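# Clalska Open House, Trelten: Snacks, Screens and a Long Walk from the Parking Lot

I went to the February open house at Clalska because my sister-in-law is opening a gift shop and couldn't get the day off. She wanted to know what their display tables look like in person and what they put on them. I wanted lunch.
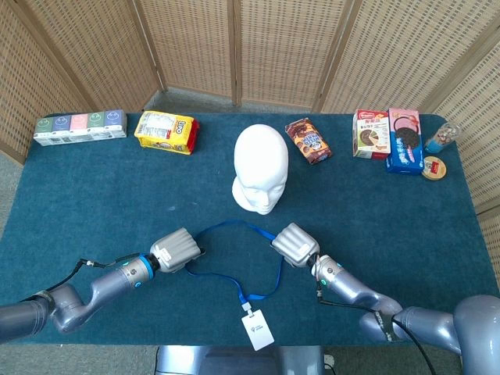
## Getting there

Trelten has one exit off the highway, and Clalska has a sign at the exit before it. The company sits in a business park where the buildings are numbered in the order somebody thought of them. Clalska is in 223. It stands next to 118 and across from a place that repairs boats, a good two hours from any water I'd put a boat in.

Visitor parking was full by 10:15, so we were waved on to a gravel lot behind the boat people. The walk back is signposted with laminated arrows, some of which had turned in the wind. I met a couple from a pharmacy chain coming the other way with great confidence, and I hope they got in.

At the door you get a lanyard, a canvas bag and a catalog. The catalog has 1,675 lines in it and weighs what you'd expect. I carried it for the whole visit and have opened it once, to press a receipt flat.

## What they do

Clalska supplies small shops: hotel kiosks, gift stores, the counter by the register at a garden center. They sell the snacks and small household goods, and they also sell or rent the furniture to show them on. The open house is their chance to get shop owners to buy both at once. It works, to judge by the line at the order desk.

Our guide was Sang Thân, who runs the display side and has a soft voice that carried to the first three people in the group. I was seventh. What follows is partly what he said and partly what the woman in front of me repeated to her husband.

The ground floor is storage. You walk through it on a yellow path and you aren't allowed off the yellow path, and one man in our group treated this as a personal challenge. The shelves go up to the ceiling. Chocolate is kept at the cool end and paper goods at the other, and in between is everything that doesn't care. There was a stop to admire a new conveyor. It wasn't running. We admired it anyway.

## The display rooms

Upstairs is the reason to come. They've divided the floor into small setups, most of them a single table with something behind it, and you wander between them at your own pace once Sang Thân has finished with you.

The setup I spent the most time on was a rectangular table under a deep teal-blue felt cloth, with a folding screen in tall woven rattan panels wrapped around the back and sides. My sister-in-law had asked specifically about screens. Her shop shares a wall with a stairwell, and she has plans for hiding it. I can report that the light tan weave looks very good against teal, and that it does a decent job of making a corner out of nowhere. The weave has little rectangular openings in tidy rows, so it's a divider with some air in it. A fire door would still be a fire door behind it, but a better-dressed one.

The goods sat in a row toward the back of the cloth. Tissue packets were at the left end, a five-pack in pastel green, blue and pink with a simple round face on each. I don't normally form opinions about tissues. I came home wanting those. Next was a bright yellow snack package with red trim, set at an angle, and then a white foam mannequin head in the middle, with a small brown box of chocolate cookies turned diagonally on its other side.

Farther right it gets more serious about sugar. There was a cream-colored cookie box with a red banner and a sliced round cake or pie on the front, and next to it a taller Oreo box in pink and royal blue. Near the right corner were a clear glass jar of small colorful candies and a little round tin with a gold rim and a red circular design on its lid.

I asked about the felt. Sang Thân says it's the question he gets most, ahead of prices and the restroom. His advice was to go darker than you think, because snack packaging is already shouting and a pale cloth just lets it. He also recommends felt over anything shiny if your lighting comes from above, and he recommends a lint roller in the tone of a man who has lived with felt for years. Teal, dark green and a brown they call Nulen are the sellers. Nulen is brown. I looked at the swatch in two kinds of light to be fair to it.

His other rule is to put the cheap, useful thing at one end. People pick up tissues without feeling they've started shopping, and by then they're standing at the table. I had picked up tissues at the welcome desk twenty minutes earlier, so I had no standing to argue.

## The talk

At 11:30 there was a presentation in the back room by Tuấn Đỗ, who buys the cookies and candy. It was billed at 20 minutes and ran 34, and I'd have sat through more. He had slides of wrappers. He had views on wrappers. He believes a box with a picture of the food on it outsells a box with a picture of a meadow on it, and he brought a meadow box to pass around so we could all be disappointed by it in turn.

The part worth writing down was on shelf life. A small shop shouldn't order soft cakes at the same rate as cookies, even if they sell at the same rate in December. He suggested starting with the smallest case of anything with filling in it and waiting a month. Tins are forgiving. Glass jars sell well and travel badly, and he wouldn't put them in a first order unless you can collect in person.

Someone asked whether he still likes cookies. He said he likes crackers.

## Lunch

Lunch was catered by Batista, the café on the corner of the business park, and it was sandwiches. Egg went first. After that there was a long stretch of something with peppers. The coffee was good and the cups were tiny, so everybody made several trips and met everybody else, which may be the plan.

Dessert was whatever had been opened for tasting. I ate a great many wafers standing up, beside the pharmacy couple, who had made it after all. They'd seen the boats.

## Prices, for those who asked

Screens can be rented by the season or bought outright. Purchase is better if you'll keep it a year. Cloths are cut to your table, hemmed or not, and they'll send swatches free if you email instead of calling.

The catch is the minimum. A first order has to come to $2,000, furniture included, and there's no splitting it with the shop next door; I asked on behalf of a person I know. Delivery inside the county is free above that. Outside it, they quote by pallet, and the man at the desk did the sum for us on the back of a wafer carton and then needed the carton back.

## Would I go again

My sister-in-law has ordered a screen, a teal cloth and more tissues than a gift shop needs. She says I should have photographed the brown.

If you're going, park behind the boats in the first place and save yourself the loop. Wear flat shoes for the storage floor. Get near the front for Sang Thân, and leave the catalog until the end; they keep a stack by the exit as well, and I found that out with mine already under my arm. The next open house is in the fall, and sign-up is through the Clalska mailing list, which has been writing to me daily.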